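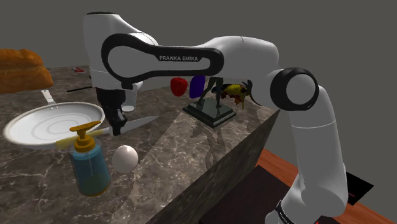 Winness shared workshop: the kitchen arm, April

Morag Halliday has spent 58 evenings on this build, and I still can't say who it's for. The counter, the egg and the arm are all simulated. So is the knife, thankfully.

The gripper is at the knife, right where blade meets handle. I'd have started with the apple. Morag says the grasp code is ready for a real bench in 3 weeks. She said 2 last time. A rendered egg costs nothing to break, and I'd like to see a carton of real ones first.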